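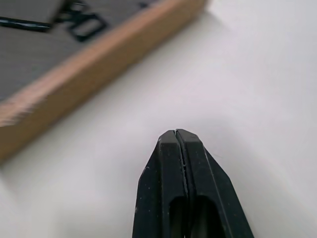 Trinh Cù reckons the hardest part of teaching an arm by hand is letting go of it, and asked me last week if the Gravirgate hand-guiding kit does anything about that. Good question, and yes, sort of – you tap the foot pedal, the arm holds where it is, and you can take both hands away, have a think, then tap again and carry on from the same spot (I do this constantly, mostly when I've painted myself into a corner with my elbow).

So, the kit. You get the wrist collar with two grab handles, the pedal, the little wrist camera, and a pair of matte black fingers with a long slot in each one. The fingers are my favourite bit! They narrow down to a squared-off tip, so you can come at a thing lying flat on a white table and still see what you're doing through the camera. They do pick up scuffs and specks. Mine look like they've been through a few sheds.

If you'd rather stand back, the Reltberg remote plugs into the same collar. It's a handheld controller with one trigger for the fingers, and the colour of the light on top tells you if you're recording. I was slow and jerky with it for the first 20 goes or so and then my hands sorted themselves out. For anything fiddly I still prefer grabbing the arm. For long reaches across the table, remote every time – my shoulder says thanks.

Each recording is saved as its own take, and you can bin a bad one with a long press on the pedal. Please do bin them. I kept everything on my first job and ended up with 1559 takes to sort through, plenty of them me bumping the table. Start with the fingers closed and well clear of whatever you're going for, and use the same starting spot each time.

The collar fits the Gounder bench arm straight out of the box. Other arms need the adaptor ring, sold separately, and 3 of the small bolts that come with it. The pedal cable is 29 inches longer than it used to be, after plenty of grumbling (a lot of it mine).

Related items
Reltberg handheld remote
Gravirgate adaptor ring
Spare slotted fingers, pair
Vurnitura bench clamp

Last updated: June 8, 2019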